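# Wäschetag auf der Kacheldecke

Zum Zusammenlegen gehört bei uns ein Bett, und auf dieses Bett gehört die Patchworkdecke! Ich freue mich jedes Mal, wenn ich sie glattziehe und die ersten Sachen darauf landen, denn neben so viel Muster sieht sogar ein zerknittertes dunkles Kleidungsstück nach etwas aus.
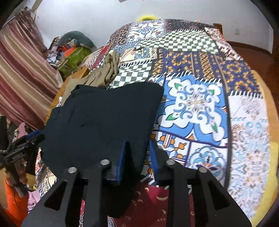

Brahim Tawfik meint, auf einer gemusterten Decke könne man gar nicht ordentlich falten, das Auge finde ja keine gerade Linie. Er nimmt dafür den Küchentisch und würde auch bei fast 200 Hemden nicht davon abgehen.

Ich sehe das genau andersherum, lieber Brahim! Die Flicken sind rechteckig, und ihre Kanten sind für mich das beste Lineal im ganzen Haus. Hemd an die Kante, Ärmel nach innen, Saum hoch, fertig.

**Dunkelblau, fast schwarz.** Die großen dunklen Teile kommen bei mir immer zuerst dran. Sie nehmen den meisten Platz weg und rutschen gern über die Bettkante, wenn man sie zu weit außen ablegt. Also in die Mitte ziehen, einmal mit beiden Händen ausstreichen und dann erst falten.

**Khaki, in langen Falten.** Solche Stoffe kommen verdreht aus dem Korb und wollen ausgeschüttelt werden — kräftig, am besten am offenen Fenster. Danach lege ich sie flach hin und lasse sie ein paar Minuten liegen, während der dunkle Stapel wächst.

**Das Medaillon.** Mein Lieblingsflicken, ganz klar: weiße Ranken, königsblau umrandet, in den Ecken kleine grüne Blätter und in der Mitte eine feine Rosette. Ich könnte mir das als Fliese überm Waschbecken vorstellen, eine ganze Wand davon! Der kleinere hellblaue darunter wäre dann die Bordüre.

**Karo und Karo.** Schwarz-weiß und dunkelgrün-weiß auf einer Decke, das muss man sich erst einmal trauen. Mir gefällt es mit jedem Waschen besser. Die dunkelblauen Streifen mit den gelb-orangen Mustern halten alles zusammen, und wer selbst näht, sollte sich das abschauen: ruhiger Grund zwischen lauten Flicken.

Gekauft habe ich die Decke im Oktober auf dem Stoffmarkt in Istgate, am Stand von Morsy, wo ich eigentlich nur Knöpfe holen wollte (die Knöpfe habe ich dann vergessen). Gewaschen wird sie bei 30 Grad, allein in der Trommel, und getrocknet über zwei Leinen, damit sie nicht in der Mitte durchhängt.

Zum Sortieren noch, weil danach gefragt wurde: Ich mache drei Haufen, einen für den Schrank, einen für die Flickkiste und einen zum Weitergeben. Beim letzten großen Durchgang waren es 123 Teile, davon gingen 15 an die Kleiderstube Jestik und 8 in die Flickkiste. Die liegen da übrigens immer noch. Aus einer alten Hose wird hoffentlich ein neuer Bezug fürs Nadelkissen, das Garn von Dorero habe ich schon hingelegt.

Wer auch so eine bunte Decke hat und darauf Wäsche faltet, schreibt mir bitte — ich möchte unbedingt wissen, welche Muster bei euch auf dem Bett liegen!

Freitag, 16. Mai 2025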